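# Trilbridge Gridiron League confirms five-team play-off and revised tie-break procedure

**For immediate release**
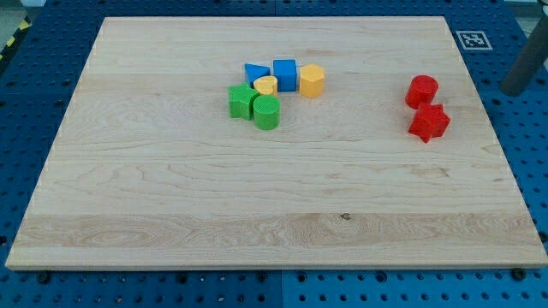

*Coloured plastic blocks on a maple board.*

The Trilbridge Gridiron League has confirmed the format of its next nine-a-side season, including a five-team play-off, a rewritten tie-break procedure and a change to overtime. The play-off final, the Đỗ Bowl, will be held at the Polent Ground in November.

The league will consist of 11 clubs in a single table. Each club will play every other club once, with five matches at home and five away. The regular season comprises 55 matches and the play-offs four, giving a total of 59. The two-division structure used last season has been discontinued.

Player registrations for the season stand at 274, compared with 254 at the same stage last year. Registration remains open until the end of the third round of matches. A player registered after that point may train with a club but may not be named on a match sheet.

## Play-off format

The clubs finishing first to fifth in the table will qualify. Fourth will play fifth in the wild card match, at the home ground of the club finishing fourth. The winner will travel to the club finishing first for one semi-final. The club finishing second will host the club finishing third in the other.

There will be no reseeding after the wild card match. The first-placed club will therefore know its date and kick-off time at the close of the regular season, but not its opponent.

The wild card match will be played one week after the final round of the regular season, and the semi-finals one week later. There will be a two-week gap between the semi-finals and the Đỗ Bowl. The league considered a one-week gap but retained two to allow clubs to complete equipment checks and to give officials time to hold a rules meeting with both coaching staffs.

Under the previous structure the top two clubs in each division went directly to the semi-finals. In two of the last three seasons a third-placed club with a better record than a qualifier from the other division did not reach the play-offs.

"A single table removes the comparison between divisions," said Thịnh Mai, competition secretary of the league. "Every club will have played the same opponents once. The remaining imbalance is home and away, and the fixture list gives each club five of each."

## Tie-break procedure

Clubs level on win percentage will be separated by the following criteria, applied in order:

1. Win percentage in matches between the tied clubs.
2. Net points in matches between the tied clubs, with a maximum of 21 points counted for or against in any one match.
3. Net points in all regular-season matches, subject to the same maximum.
4. Fewest points conceded in all regular-season matches.
5. Drawing of lots by the competition secretary, with a representative of each club present.

Where three or more clubs are tied, the first criterion will be applied to the group as a whole. Once one club has been separated from the group, whether at the top or the bottom, the procedure returns to the first criterion for those that remain. Last season's rules did not state whether the procedure should restart, and two clubs submitted different readings of the same table before the final round.

The 21-point maximum is new. It applies to tie-break calculations only and has no effect on recorded scores, individual statistics or the mercy rule, which continues to require a running clock in the second half when the margin reaches 35 points.

A forfeited match will be recorded as 20–0. If a club forfeits two matches, all of its results will be removed from tie-break calculations, but will continue to count towards win percentage.

## Overtime

Regular-season matches level after four quarters will go to one overtime period. Each club will receive one possession starting at the opponent's 25-yard line. If the scores remain level, the match will be recorded as a tie and counted as half a win and half a loss for each club.

Play-off matches will continue until there is a winner. From the second overtime period, a club that scores a touchdown must attempt a two-point conversion. From the third, possessions will be replaced by alternating two-point attempts from the three-yard line. Each club will have one time-out per period for the first two periods and one in total from the third onwards.

The coin toss before overtime will be called by the visiting captain. At the Đỗ Bowl, the lower-placed club will be treated as the visitor for this purpose and will also wear its change strip if the referee finds that the first-choice colours clash.

## Playing surface and field markings

The Polent Ground pitch has an artificial surface supplied by Moltex. It is shared with other sports, and the permanent lines are white and yellow. Gridiron markings for the final will be applied in blue temporary paint on the day before the match. End zones will be outlined but not filled.

Clubs are reminded that metal-tipped studs are not permitted on the surface. Moulded studs and turf shoes are acceptable. Footwear will be inspected by the umpire with other mandatory equipment, beginning 90 minutes before kick-off. A player whose footwear does not comply may change it and present again, but may not enter the field until cleared.

Goalposts will be of the freestanding type with a padded base. They will be positioned on the end line, and the distance from the base to the nearest permanent fence exceeds the minimum set out in the league's ground regulations. The team areas will both be on the east touchline, divided at the 50-yard line, with the chain crew working from the west side.

## Match officials

Regular-season matches will be worked by crews of five. The minimum for a match to proceed remains four. Semi-finals and the Đỗ Bowl will have crews of seven, with the additional positions covering the deep sidelines.

Khôi Khương has been appointed to oversee the assignment of officials. Crews for the first four rounds have been allocated, and subsequent assignments will be issued in blocks of two rounds.

"The seven-person crew changes coverage on deep passes, and crews need matches together before November," said Khương. "Selected fixtures in the last three rounds will be used for this. Clubs hosting those fixtures will be notified when the relevant block is issued and will not be charged for the extra officials."

A rules briefing for head coaches will be held before the first round. Attendance by one representative per club is mandatory. The briefing will cover the overtime changes, blocking below the waist, substitution mechanics and the completion of match sheets.

## Match sheets and results

Match sheets must be submitted one hour before kick-off. Each club may name up to 25 players and must name at least 14. A club with fewer than nine players fit to continue will forfeit the match, and the score will be recorded as 20–0 or as it stood at the time, whichever gives the greater margin to the opponent.

The home club must report the final score within two hours of the end of the match. Full statistics are due by 6 pm on the second day after the match. Late statistics will be accepted but will not be included in the weekly summary.

## Admission to the Đỗ Bowl

Kick-off at the Đỗ Bowl will be at 2 pm, with gates opening at noon. The main stand at the Polent Ground has 232 seats, all unreserved. Standing areas are available along the west side and behind the south end zone. Each finalist will receive an allocation of seated tickets, and the remainder will go on general sale after the semi-finals.

## Notes to editors

- The Trilbridge Gridiron League is a nine-a-side, full-contact American football competition for adult amateur clubs.
- Regular-season matches consist of four 12-minute quarters with a stopped clock. The same timing applies in the play-offs.
- The full fixture list and the revised competition rules have been sent to all member clubs.
- Media accreditation for the Đỗ Bowl will open after the wild card match. Sideline photographers must remain behind the restraining line and wear the bib issued at the gate.
- Enquiries about competition rules should be addressed to Thịnh Mai. Enquiries about officiating should be addressed to Khôi Khương. Both can be contacted through the league office.

**Ends**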